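Plimia Science Center
Learning Pages for Young Readers: Light and Seeing

Why Do Some Things Shine?

A spoon shines. A puddle shines. A new coin shines, and an old coin usually does not. A brick hardly shines at all, even on the brightest afternoon of the summer. These pages explain what happens when light meets a surface, and why some surfaces send back a picture of the world while others do not.

The pages were written by Comfort Agbeko and Boglárka Vincze of the Learning Department. They may be read at home or in the classroom, before or after a visit to the Prindell Gallery.

Light travels in straight lines

Light comes from a source. The sun is a source, and so are a candle, a street lamp and the screen of a telephone. From its source, light travels outward in straight lines, very quickly, until it meets something.

Scientists often draw light as a straight line with an arrow on it. A line of this kind is called a ray. A real lamp does not send out separate lines with arrows, of course. The drawing is a tool that helps people work out where the light will go.

When light meets an object, several things may happen. Some of the light may pass through, as it does with window glass. Some may be taken in by the object, or absorbed, and this light warms the object a little. Some may bounce off. Light that bounces off a surface has been reflected, and the bounce is called reflection.

Most objects do more than one of these things at once. A window lets most light through and reflects a small part of it. A black sweater absorbs most of the light that falls on it, but it reflects enough for people to see that a sweater is there.

Everything you can see sends light to your eyes

A lamp can be seen because it makes light. A chair makes no light of its own. It can be seen because light from a lamp or from the sun falls on it, bounces off and enters your eyes. If you sit in a room with no light at all, the chair is still there, but no light is bouncing from it and you cannot see it.

The moon works in the same way as the chair. It does not make the light by which we see it. Moonlight is sunlight that has bounced off the gray, dusty ground of the moon and traveled on to Earth.

This leads to a fair question. If the chair and the moon both reflect light, why can you not see your face in them?

Smooth surfaces and rough surfaces

The answer depends on how smooth a surface is.

Think of a rubber ball on a gymnasium floor. If you bounce the ball straight down, it comes straight back up. If you bounce it forward at a slant, it leaves the floor at a matching slant on the other side. Your partner can guess where to stand in order to catch it.

Light follows a similar rule. It leaves a surface at the same angle at which it arrived. This is known as the law of reflection, and people have used it for more than two thousand years.

Now think of bouncing the same ball on a heap of rocks. Each rock faces a different way. The ball may fly left or right, or come back at your knees. The ball is still obeying the same rule at the spot where it lands, but the spots all point in different directions, so the bounces are hard to predict.

A sheet of paper is like the heap of rocks, although the bumps are too small to notice with your eyes alone. Light that falls on paper is scattered in every direction. The paper looks bright and white, and it shows no picture. This is called diffuse reflection. The word diffuse means spread out.

A mirror is like the gymnasium floor. Rays that arrive side by side leave side by side, still in order. Because the order is kept, your eyes receive a picture. Scientists call this specular reflection, a name that comes from the Latin word for mirror.

Shine in ordinary places

Mirrors are made to reflect. Many other surfaces do it simply because they are smooth. A polished table, a glazed cup, a piano lid and the skin of an apple all give back part of the light in an orderly way. Floors are a good place to look. When a floor has a smooth, glossy top, the lamps overhead may appear in it as bright patches.
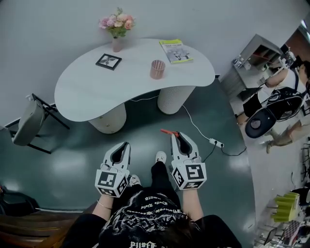 Ceiling lights reflected in a dark, glossy floor.

Dark surfaces can be very good for spotting reflections. A pale floor scatters a great deal of light from every part of itself, and this scattered light can hide the weaker reflection on top. A dark floor scatters less, and the bright patches stand out. The same thing happens with a black car and a white car parked next to each other. Both may have been polished with equal care, but the trees and clouds are usually easier to see in the black one.

Reflections also move when you move. Look at the shine of a lamp on a floor and take a slow step to one side. The bright patch seems to slide along with you. The lamp has stayed where it was. From your new position, a different part of the floor is at the correct angle to send the light to your eyes.

Scratches, dust and polish

A surface does not stay smooth forever. Shoes carry tiny grains of sand, and sand scratches. Each scratch is a small valley with sides that face different ways, and light that falls into it is scattered. After many scratches the surface looks dull. Dust has a similar effect, although dust can be wiped away.

Polish helps in one of two ways. Some polishes contain a very fine powder that rubs down the high places. Others, such as wax, fill the low places and leave a smooth layer on top. Either way, more of the light leaves in good order.

Water can fill low places too. This is why a stone from a stream looks glossy and richly colored when it is wet, and turns pale when it dries in your pocket.

How a mirror is made

Long ago, people looked at themselves in still water or in polished stone and metal. Metal mirrors needed a great deal of rubbing, and they grew dull with time.

Most mirrors today are made of glass with a very thin layer of metal, often aluminum or silver, on the back. The metal does most of the reflecting. The glass gives the metal a smooth, flat surface to rest against and protects it from scratches and from the air. A coat of paint usually covers the metal on the other side.

If you touch the tip of a pencil to a glass mirror, you will notice a small gap between the pencil and its reflection. The gap is there because the metal lies behind the glass.

Why windows change at night

During the day, a window seems to be something to look out of. In the evening, with the lamps on indoors, the same window shows you the room you are standing in.

The glass has not changed. It always reflects a small part of the light from the room. In the daytime, a strong light comes in from outside and the weak reflection is hard to notice. After dark, very little light comes in, and the reflection is easy to see. If you switch off the lamp, the garden or the street will come back into view.

Curved mirrors

A mirror does not have to be flat. The back of a spoon bulges outward, and a mirror with this shape is called convex. It makes things look smaller, but it shows a wide area. Convex mirrors are placed at some road corners and in some stores.

The bowl of a spoon curves inward, and this shape is called concave. Hold the spoon at arm's length and your face appears upside down. Concave mirrors can gather light together, and for this reason they are used in many large telescopes.

Activities to try

Please ask an adult before you begin. Never use a mirror to look at the sun or to send sunlight toward any person's eyes.

The foil test. Cut a square of new kitchen foil, taking care not to crease it, and look at the shinier side. You should see a blurred reflection. Crumple the foil gently, open it out again and look once more. The foil is made of the same metal as before, and it reflects nearly as much light, but the picture has been broken up.

The flashlight test. Darken a room and lay a small mirror flat on a table near a wall. Shine a flashlight down onto the mirror at a slant, and look for the bright spot on the wall. Raise and lower the flashlight and watch where the spot goes. Then replace the mirror with a sheet of white paper. The bright spot will disappear, and a soft glow will spread over the wall.

The coin and mirrors. Stand two small mirrors upright with their edges touching, like an open book, and place a coin between them. Count the coins you see. Close the book slowly and count again. Salma Berrada, who looks after our classroom workshops, suggests fixing the mirrors together with tape along the back so that they open and close like a hinge.

Words used on these pages

Absorb: to take in. A dark cloth absorbs much of the light that falls on it.
Concave: curved inward, like the bowl of a spoon.
Convex: curved outward, like the back of a spoon.
Diffuse reflection: the scattering of light in many directions by a rough surface.
Ray: a straight line drawn to show the path of light.
Reflection: the bouncing of light from a surface; also the picture seen in a mirror.
Specular reflection: the orderly bouncing of light from a smooth surface.

Visiting the Prindell Gallery

The gallery has 14 mirrors, flat and curved, and visitors are welcome to stand before all of them. The gallery closes for cleaning during February. School groups should write to Rania Saber in the Learning Department before their visit. Printed copies of these pages are available at the front desk.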